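Fold Lines
A student club spends its fall teaching two arms to handle cloth
21 November 2020

The rules for the cloth task at the Moschos Cup run to a page and a half. A blanket is placed on a table in any condition the judge likes. The robot has 11 minutes to turn it into a folded stack. Points are taken off for corners that do not meet, for layers that slide, and for any contact between a human hand and the cloth once the clock is running.

The robotics club at Gasham entered the task in September, having spent the previous seasons on rigid parts: blocks, pegs, bottle caps. Rigid parts have a pose. Once the camera has found a block, six numbers describe where it is, and the planner can do the rest. Cloth has no such number. Push one side of a blanket and the other side may move, may bunch, or may do nothing at all.

"We lost most of the first month to that," says Theano Spanos, who leads the software side. "Our old code wanted a center and an angle. We kept trying to give it a center and an angle."

The system the club runs now is called Sirkura. It drives two arms fixed to an aluminum rail along the table, each ending in a two-finger gripper. In practice sessions a student moves a pair of matched handles, the arms copy the motion, and the joint angles and camera images are stored together. A policy is then trained on those recordings and run with the handles parked. The club keeps a session log in a spreadsheet, with columns for operator, cloth, starting state, and a short note on what went wrong.

The notes are the most useful part. Early entries repeat the same few faults. The fingers close above the cloth and come up with nothing. The fingers close too low, touch the table, and the motor current rises until the controller stops the arm. The grasp takes one layer where the fold needed two. That last fault is the expensive one, as it usually shows up only when the arm is already halfway through the next move.

Spyros Sotiropoulos, who handles the hardware, answered with changes to the fingers. The club had been using solid printed jaws. He replaced them with an open rib pattern that bends a little under load, so a finger that arrives low gives way before the motor has to. The first set cracked at the base after two evenings. The second set, with a thicker root and the same ribs, is still in use.

Camera placement took longer to settle. A single overhead view gave a good outline of the cloth but said almost nothing about thickness, and from above a stack of three layers looks much like a stack of four. The club added a small camera at the wrist, close enough to catch the edges of the layers as the gripper comes down. The cost is blur. When the wrist moves, near objects smear, and the cloth is the nearest thing in view.
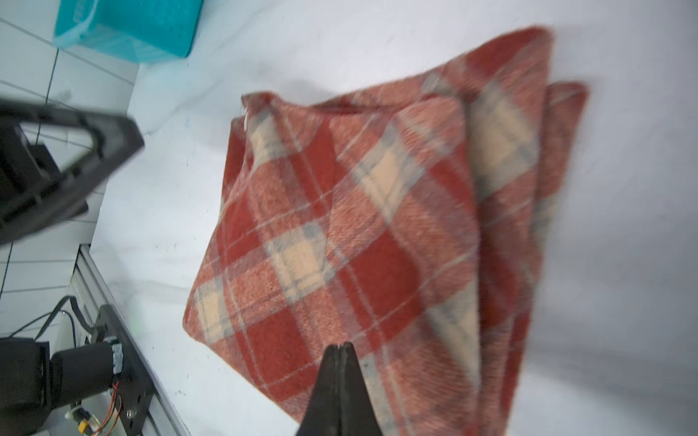 Spanos tried dropping the blurred images from training and found that the policy got worse. The moments with the most motion were also the approach and the lift, and without them the arms hesitated over the cloth. She put the images back and lowered the top speed of the wrist instead. Runs are slower, though still inside the limit.

Fabric choice matters more than the rules suggest. Thick, brushed material holds a crease poorly but stays where it is put. Thin cotton creases well and slides on a smooth tabletop. A pattern helps a person judge whether the edges are square, and the students disagree on whether it helps the network. Sotiropoulos thinks the checks give it something to line up with. Spanos wants to see the same result on plain cloth before she accepts that, and the log does not yet contain enough plain runs to decide.

Parts money comes from Punditz, a local firm that pays for motors and asks for a written report each term. The latest report gives the current figure: of the last 3 scored trials on a crumpled start, one finished inside the limit with no penalty. On a half-folded start the results are better, and the club has been working backward from there – last fold first, then the one before it.

The next item on the list is the wiring at the wrist, which still has to be tied down before the arm can turn through its full range. After that the club plans to record another block of sessions, with different operators and the wrist at its new speed.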